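Kitchen drawers and the sink counter, quick tips
Posted 16 December 2018 by Brayan Echeverri

Short on time so these are in no order. Most of it is from doing our own kitchen over again after the move to Plolham, plus things people sent in after the April post on pantry shelves.

Empty the drawer first. All of it. Onto a towel on the counter, not the floor, you'll step on a fork. I know it's tempting to just shuffle things to one side. Doesn't work, crumbs stay put.

Vacuum the drawer with the narrow nozzle, then a damp cloth with a drop of dish soap. Corners with an old toothbrush. Leave it open till it's bone dry, an hour is good, overnight is better if it's been humid.

Sticky spots from old shelf liner: cooking oil on a paper towel, wait ten minutes, wipe, then soapy water. Don't go at it with a knife on light wood. Every scratch shows. Ask me how I know.

Measure the INSIDE of the drawer. Front to back, side to side, and the height with the drawer closed. People forget the height. My Cirnwood tray was 610 mm long and the drawer was a hair under, so back it went. Twice, if you count the one I ordered in the wrong color.

What goes where:
Knives, forks, spoons nearest the dishwasher.
Cooking tools by the stove, the ones you grab with a wet hand.
Peelers, can opener, scissors, second drawer.
Batteries, tape, birthday candles, not in the kitchen at all if you can help it. We can't help it. They have a shoebox.

Drawer that won't stay shut: look at the runners before you blame the drawer. Usually crumbs or a loose screw. Wipe the runner, tighten, try again. If the screw just spins, take it out, push a wooden toothpick with a dab of wood glue in the hole, snap it off flush, let it dry, put the screw back in.

Now the counter around the sink. Ours collected stuff for years. Oil, vinegar, two kinds of soap, a sponge, another sponge, something with no label. Rule now is that it earns its spot by getting used every day. Everything else goes in a cabinet.

Dish soap in a pump bottle. One hand free, less soap used. Rinse the pump under warm water when it gets slow, the nozzle clogs.
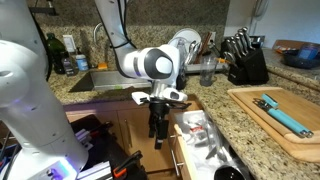 Can you use vinegar on a granite counter?
Better not to. Vinegar and lemon can dull the sealer over time, and some stones have minerals in them that etch. Warm water with a little mild dish soap, soft cloth, then dry it with a towel so it doesn't streak.

More on stone, as I get asked a lot. Drip test: a spoonful of water on the counter, leave it 15 minutes, wipe. If the stone under it went darker it's time to reseal. Do it in a few places, next to the sink wears out first. I used the Dretamano sealer and it was fine, smelly, open a window. Wipe off the extra before it drys or you get a haze and then you're buffing all evening.

Speckled granite hides crumbs beautifully. Good and bad. Run your palm over it, you'll feel what you can't see. Same goes for the backsplash behind the stove, grease film, you won't notice until you touch it.

Oil stain on the stone: baking soda and water, thick like pancake batter, spread it on, plastic wrap over the top, tape the edges. Leave it overnight. Scrape with something plastic, rinse, dry. Might need a second go.

Oil bottles. Dark glass and away from the stove, heat and light turn the oil. Wipe the neck after every pour or you get the ring. I keep a jar lid under mine, looks cheap, works great.

Sponges. Squeeze out, stand on the edge so air gets to both sides. Smells when dry = throw it out, no rescuing. Cut a corner off the old one and it's for floors now, so nobody does the plates with it.

Stainless sink: baking soda, damp sponge, rub WITH the grain. Rinse, dry with a towel. Drying is the whole trick, water spots come from leaving it wet. No steel wool, it leaves bits behind and the bits rust.

White crust on the faucet: soak a rag in half vinegar half water, wrap it, 20 minutes. Keep it off the stone, put a dry towel down first. Old toothbrush around the base, then rinse well.

Plates drying upright need a gap between them, a finger wide. Glasses upside down on a rack, not flat on a towel, they trap the damp and get that cupboard smell. Put the rack contents away before you start dinner, otherwise you cook around it and something breaks. We've lost 3 of the good Manolakis bowls that way.

Outlets near the sink. Wipe the cover plate with a barely damp cloth, never spray it directly. Anything plugged in there, keep the cord up out of the wet. And test the GFCI button once a month, takes a second.

Labels inside drawers: painter's tape and a marker. Peels off clean when you change your mind, and you will. I moved the spatulas four times.

Next time the cabinet under the sink. Send me your worst one. Comments are open, I read them at night mostly so teh reply might take a day or two.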